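May 2025

Cable day. I have been putting this off since October, when I shoved the whole tangle in a shoebox and wrote "sort me" on the lid like that was going to help. Today I cleared off the big wooden surface, put the radio on and told myself I'd have it done by lunch (ha).
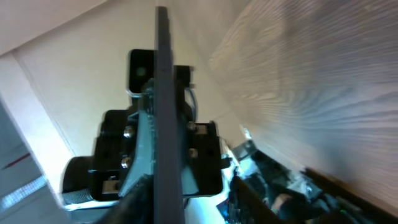 Plenty of wood to spread out on, for once.

There were over 40 cords in that box! I own maybe six things that need charging. One still had the Dumido tag on it from the lamp I gave to Fathima two apartments ago. She called while I was in the middle of it and said to throw the whole lot out, and I said absolutely not, and then we talked about her sister's move to Turcotte for so long that my tea went cold.

Anyway, USB-C in one pile, the old flat kind in another, mystery ends back in the box for now. The black ones are the worst because they all look the same and they love to loop around each other. 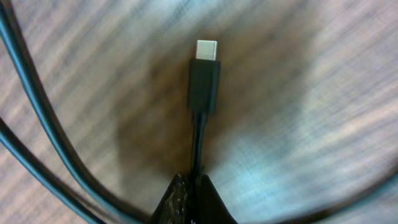

I got stricter as I went. Frayed, gone. Too short to reach from an outlet to a bed, gone. The ones that passed got a twist tie and a scrap of masking tape with a C on it, and I was pretty pleased with my handwriting for the first ten or so – after that it's anybody's guess.

Then the phones. I'd forgotten the Galaxy S8 was even in that drawer. I want the Bencombe trip pictures off it before I do anything else, and last I knew there were 2,839 of them on there, mostly of the lake and Fathima's dog. So that one gets its own cable, a plain black USB-C, and the two of them are going to live together in the blue pouch from now on. No more digging! 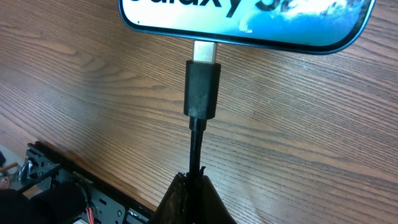
Still to do

Mystery ends. Ask Fathima if she wants her lamp cord back. Find out where the electronics drop-off is now, the one on Distason closed. Buy more masking tape.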